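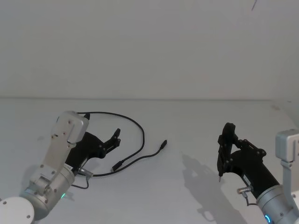
The white table and both arms

Subject: Re: [postcard-keepers] Sorting an inherited collection, where on earth do I start?

Dear Kaiwen, and hello to everybody else on the list,

I've been meaning to answer this since it came through, and I kept putting it off until I had a long enough evening, which you will all recognize as my way of warning you that this is going to be a long one. Make some tea! I've left your message whole at the bottom so that people who get the digest can see what you asked.

First of all, I'm so sorry about your great-aunt. She sounds like somebody I would have liked to trade with. There's a whole generation of collectors who never joined a club or went to a fair, and just wrote to people, and people wrote back, and the cards went in a box. When one of those boxes comes to someone who cares about it I feel the world is in fairly good order, at least for the afternoon.

Now, you asked whether to sort by place or by date, and I noticed that two people jumped in right away with opposite answers. I'd ask you to put both answers aside for a little while and leave the boxes exactly as they are. I know that's maddening. But the order they're in now is something your great-aunt made, even if it looks like no order at all, and once you've shuffled it you can't get it back. When I took on the Dmytriv cards (some of you will remember me going on about these a few years ago) I was so eager that I had the first box in piles by country before supper. It was weeks later, reading the backs, that I understood she had filed them by who sent them. All the cards from her sister had been together. All the cards from a man who signed himself only with a little drawing of a boat had been together. I have spent more winter evenings than I care to admit putting that box back the way it was, and I'm still not certain of it.
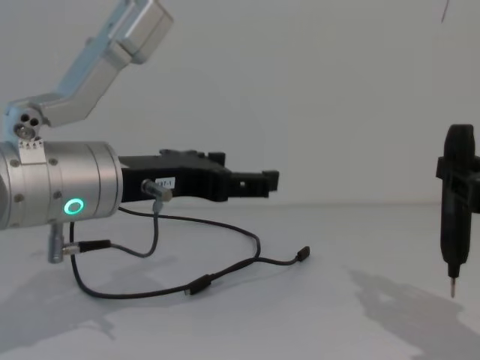 So please, before you move a thing, go through each box from front to back and write a light pencil number on a slip of acid-free paper for each card. Put the slip in with the card. Don't write on the card itself, whatever anyone's uncle used to do. The number should say which box and then which place in the box, so 4-27 is the twenty-seventh card in box four. It's dull work and goes well with the radio. After that you can sort any way you please, and change your mind as often as you please, and you can always get back home again.

The other thing I would do early is smell them. I'm perfectly serious! You said one of the boxes had been in the cellar at the Iderach house. Open that one by itself, away from the others, and take a good sniff. If it's musty, keep it apart in a dry room with the lid off for a while. If you see any fuzz, or a bloom on the picture side that looks like someone breathed flour on it, stop and write to us again before you brush it. I lost a nice run of hotel cards through being brisk with a dust cloth.

On sleeves, I know there are strong feelings here and I don't want to start all that up again. I use clear polyester for anything with a real photograph on the front and plain paper envelopes for the ordinary printed ones. Polyester costs more, and I grumble every time I order it. What you mustn't use are those soft, floppy album pages with a strong smell of shower curtain. If there are any cards in pages like that, take them out gently. Warm your hands first, bend the plastic and not the card, and if one sticks, leave it where it is and go on to the next.

Then we come to the catalog, and I think this is really what you were asking. You mentioned a spreadsheet with a column for everything. Bless you, I made one of those too. Mine had a column for the color of the postmark. I filled it in faithfully for a month or so and have never once looked anything up by it. If I had it to do over I'd keep the number, the place on the front, the place it was mailed from, the year if I can read it, who it was to, who it was from, and the publisher, and then one big roomy column for remarks. You'll be surprised how much of the pleasure ends up in remarks. "Complains about the soup" is in mine, and "asks again about the trunk," and a whole string of cards from Darach where the weather is described as "trying."
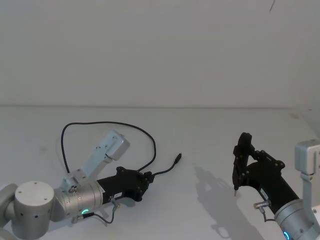
Dating the ones with no postmark

You asked about this specifically, and it's my favorite part, so forgive me if I settle in.

Start with the back. If there's no line down the middle and nothing but the address was meant to go there, you have an early one, and the message will be squeezed in around the picture on the front. With a divided back you are later than that, though how much later depends on the country. Next look at the stamp, or the stamp box if the stamp is gone. On real photo cards the little printed box very often carries the name of the paper maker, and there are good published lists of which box was used when. Several members have these lists on their shelves and I'm sure would look one up for you if you sent a clear picture of the corner.

After that, look at the edges. A white border, a scalloped edge, that bumpy linen texture you can feel with a fingertip – these each had their day, and they'll get you within a stretch of years even if nothing else will. And when all of that fails, read the message again, slowly. I once dated a card because the writer mentioned that the new bridge at Divbridge was to be opened "on Thursday week, if the paint is dry," and a kind person at the library there found me the newspaper. I was happy about that for days. My husband got very tired of hearing about the paint.

Please don't be tempted to date by the clothes in the picture. Publishers kept using the same view for years and years, and the ladies on the promenade may be wearing their mothers' hats by the time the card was sold.

Scanning, and whether to bother

Scan both sides. If you only have patience for one side, scan the back. The fronts were printed in great numbers and somebody else probably has that view of the harbor, but there's only one back like yours. I scan mine against a sheet of black paper so that the edges show up properly, and I name each scan with the slip number and an a or a b for front and back, and that's all I put in the name.
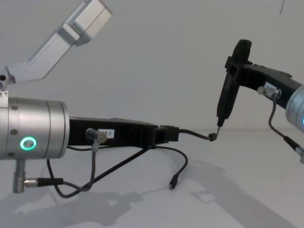

I'd also save a plain copy on a drive that lives at someone else's house. Mine lives at my sister's, in the drawer with the good napkins, and I swap it over when I go down to see her in February. I don't say that's what a museum would do, but it has worked for me.

As for how long it all takes, well. The Dmytriv collection came to 2,048 cards when I finally had every one of them numbered, and on a good evening I can get through up to 13 if I'm doing it properly, with the scan and the remarks and a little time to wonder about people. On a bad evening I read one card and sit there. You can do that arithmetic yourself and I'd advise you not to. Do a few, and put the lid back on, and do a few more when you feel like it.

You also asked whether any of it is worth money. Some of it may be. Real photo cards of small places, shopfronts with people standing outside, disasters, early motor buses – people do look for those. I'd hold off on selling anything until the numbering is done, and then if you want to let the duplicates go, post a list here before you try a dealer. We're a soft-hearted bunch and the postage alone will tell you how keen we are.

Do tell us who she wrote to, when you get that far. I'd love to know if any of it went to Darach.

With very warm wishes, and apologies to the digest readers for the length,
Your long-winded friend in the back bedroom with all the shoeboxes

----- Original message -----
From: Kaiwen Feng
Subject: [postcard-keepers] Sorting an inherited collection, where on earth do I start?

Hi all,

New member here, so please be gentle. My great-aunt left me her postcards, which are in shoeboxes and a couple of old cookie tins. One box was down in the cellar of her house in Iderach for a long time and the rest were in a closet upstairs. I don't think anyone but her ever went through them.

Should I sort by place or by date? I've started a spreadsheet with a column for pretty much everything but it's already getting out of hand. Lots of them were never mailed, or the stamp has been peeled off, so I have no idea how to date those. Also, is it worth scanning them, and could any of them be valuable? I'm not in a hurry to sell, just curious.

Thanks for any pointers,
Kaiwen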